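The Key to Number Nine

The letter from the housing office gave Hadi Darwish until the end of September to clear his uncle's flat. It came in a brown envelope with the name spelled wrong, and it said the key should be handed in at the desk in Fullodberg before four o'clock on the last day.

He took the early bus. It was over an hour from the city, and most of the other passengers got off at the hospital. At Fullodberg he bought a roll of bin bags and a coffee and walked up Aguirre Street with the bags under his arm.

His uncle had lived on the third floor for 40 years. The door stuck, as it always had, and Hadi put his shoulder to it. The hall smelled of paraffin and onions. There was a coat on the hook and a pair of shoes underneath with the laces tied.

He started in the kitchen. Plates went in one box, pans in another. The tins he put on the landing with a note saying help yourself. When he went out again ten minutes later they had gone, and the note as well.

A man was standing on the stairs, holding one of the tins.

"You're the nephew," he said. "Paredes. Emiliano. I'm underneath."

"Hadi."

"He owed me for a window."

"How much?"

Paredes thought about it. "It was a long time ago," he said. "He paid some of it in fish."

He came in without being asked and sat down on the kitchen chair that Hadi had been about to move. Hadi made tea in two cups he had already wrapped, and they drank it without milk.
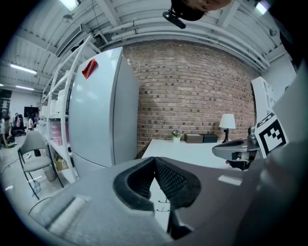 The white table.

"Did he ever talk about the boat?" Paredes asked.

"What boat?"

"The Altero. He had a third of her. Him and Cuesta and another man, Li, who did the engine. They kept her down at Juser until the harbour was filled in."

Hadi said he had never heard of a boat. His uncle had worked in the parcel depot, and as far as the family knew he had been seasick on the ferry and refused to go on it again.

"He was sick every time," Paredes said. "He went anyway."

After Paredes had gone down, Hadi cleared the bedroom. Under the bed was a suitcase, and in the suitcase were three jumpers, a tide table with no cover and a school exercise book. The book was full of his uncle's handwriting. Each line had a place, a weight and a sum of money. The last line said 416 and had been underlined twice. Beneath it he had written, Sold. Vernon cried. A. did not come.

Hadi read it sitting on the mattress. Then he went downstairs and knocked.

"Is Cuesta still alive?" he asked.

"Aurelio? He has the shop by the bus station. Keys and heels."

"And Li?"

"No. Not for years."

It was twenty past three. Hadi carried the last of the bags down to the bins in four trips. He left the mattress, which the letter said he could do, and he left the coat on its hook because he found he didn't want to put it in a bag. Then he went back up and fetched it and wore it.

The woman at the housing office had a badge that said Tài Bạch. She took the key and looked at it.

"There should be two," she said.

"I was only sent the one."

"It's 100 for a missing key. It comes off the deposit." She turned the screen a little towards herself. "The deposit was 289. So you'd get the rest by post."

"Could I bring you a copy?"

She looked at the clock over the door. "If you're quick," she said, and gave the key back.

The shop was narrow and had a bell. An old man in a leather apron was gluing a sole. He took the key from Hadi, found a blank on the wall behind him without looking for long, and set the two of them side by side in the machine. It made a great deal of noise. When it stopped he blew on the new key and rubbed it on his apron.

"Number nine, Aguirre Street," he said.

"How do you know?"

"I cut the first one." He was looking at the coat. "That's got a hole in the left pocket. You'll lose your change."

Hadi put his hand in the left pocket. His fingers went through into the lining. He took the exercise book out of his bag and laid it on the counter, open at the last page.

Cuesta wiped his hands before he touched it. He read down the column slowly, moving his thumb along under the figures, and when he got to the bottom he kept his thumb there.

"I had a cold," he said.

Outside the bus for the city had pulled in and people were getting on. It was eight minutes to four.

"What do I owe you for the key?" Hadi asked.

Cuesta turned back to the first page. "Take it up to them," he said. "Then come back. I close at six."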